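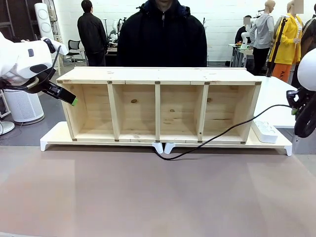
El mueble de pino en su base blanca, entre los dos brazos.

Llevo desde febrero con la hoja de cálculo del presupuesto abierta y quiero escribir lo que he aprendido, también para practicar mi español, que todavía me cuesta en los textos largos. Pido disculpas por los errores.

El proyecto se llama Jesum y consiste en manipular muebles con dos brazos. Cuando empezamos a planear, todos hablábamos de los brazos y de las pinzas, porque es lo más caro y lo más bonito de elegir. Yo pedí tres ofertas. La de Bech era la más completa, pero con un plazo de entrega de 12 semanas. La de Tirnar llegaba antes, y no incluía ni el montaje ni el segundo juego de dedos para las pinzas. En el papel parecía más barata. Después de sumar todo, la diferencia era de 146 euros, y elegimos Bech.

Mi error fue otro. En la primera versión puse una sola línea con el nombre «varios» y una cantidad que me inventé. En esta línea tenían que caber las mesas, los cables, las regletas, los soportes y los muebles de prueba. Cuando por fin hice la lista de verdad, salieron 1.561 euros, sin contar el transporte.

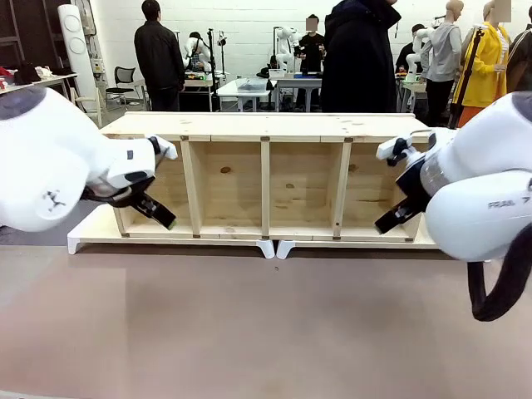 Los muebles merecen un párrafo propio. Un mueble de pino sin tratar, largo y bajo, con cuatro compartimentos, no es una compra grande. Pero se raya, se le aflojan las uniones y al final hay que cambiarlo. Ahora calculo 9 unidades por año y las pongo en consumibles, no en equipamiento – en nuestra contabilidad son dos cajas diferentes y pasar dinero de una a la otra es muy lento.

También recomiendo medir antes de firmar. Con la pieza tumbada hace falta sitio libre en los dos extremos para que los brazos entren desde los lados, y una mesa bastante ancha. Yo había medido solamente la pieza.

Þórarinn Norðdahl, que hizo un presupuesto parecido en Nirnadville, me aconsejó pedir los repuestos junto con el primer pedido, porque más tarde cada envío pequeño se paga aparte. Le hice caso con los dedos de las pinzas y no con los cables. En el próximo pedido van los cables.

Me falta decidir el contrato de mantenimiento. Bech ofrece uno anual y otro por visita, y todavía no entiendo bien qué cubre el segundo. Les he escrito con mis preguntas y pondré la respuesta en los comentarios.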